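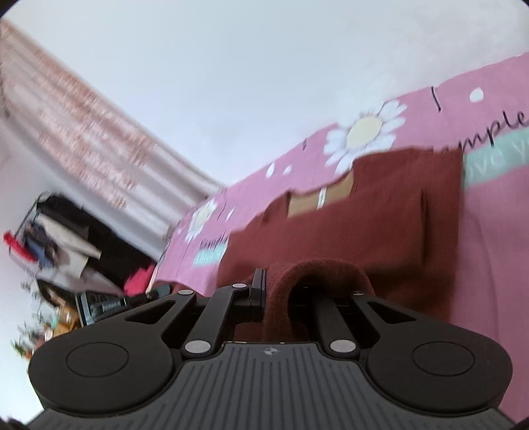

Por Shireen Xaba, responsável de compras e planeamento na Sedwood
Comunicado de imprensa, março

Vou direta ao assunto, que já me perguntaram isto por e-mail vezes sem conta: sim, a Sedwood vai comprar garras de mão para a recolha de dados de dobragem de roupa, e sim, o orçamento está aprovado! São 14 unidades, encomendadas à Engelbrecht, a 2000 euros cada, com entrega em duas fases. A primeira segue para a equipa de têxteis domésticos, a segunda fica para o projeto Panden (que bem esperou por ela, coitado).

Quando comecei a fazer as contas, queria comprar logo braços completos. Tinha até uma folha de cálculo muito bonita. Depois a Charmaine Oosthuizen, que gere a nossa equipa de operadores, sentou-se comigo e fomos linha a linha: instalação, seguro, transporte, formação. A folha deixou de ser bonita num instante.

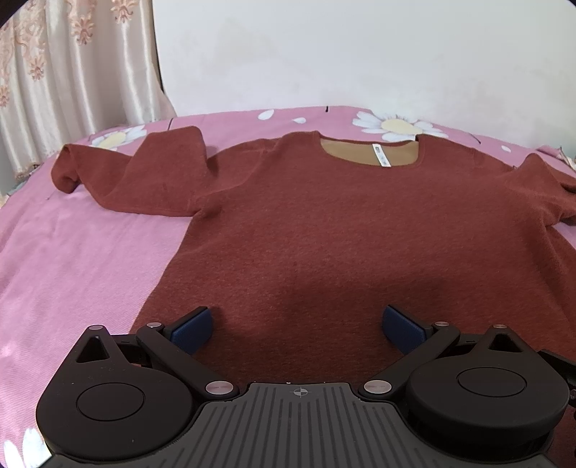 O que mais pesa num orçamento destes são as horas de trabalho e as peças de desgaste, e foi aí que gastei quase todo o meu tempo. Pedi à Engelbrecht preços separados para almofadas dos dedos, pinos e cabos, e reservei verba para dois anos de substituições. Também há uma linha para roupa, que deu discussão. Uma camisola de malha de manga comprida como esta, vermelho-tijolo e estendida sobre a colcha cor-de-rosa, não se trabalha como um pano de cozinha, e por isso insisti em peças variadas na lista. A Charmaine queria ainda mais malhas. Ficou com elas.

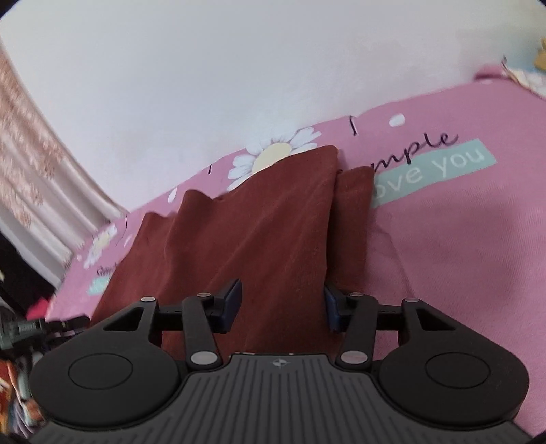 Garra de mão aberta sobre um tecido castanho-avermelhado, numa cama com lençol de margaridas.

O software de gestão das sessões é o Semton, que já usávamos, e portanto não entra na despesa nova. A manutenção fica connosco durante a primeira fase; antes da segunda volto a pedir propostas, e quem quiser concorrer pode escrever-me já. Pedidos de entrevista e dúvidas sobre prazos também vêm ter comigo, pelo gabinete de compras da Sedwood.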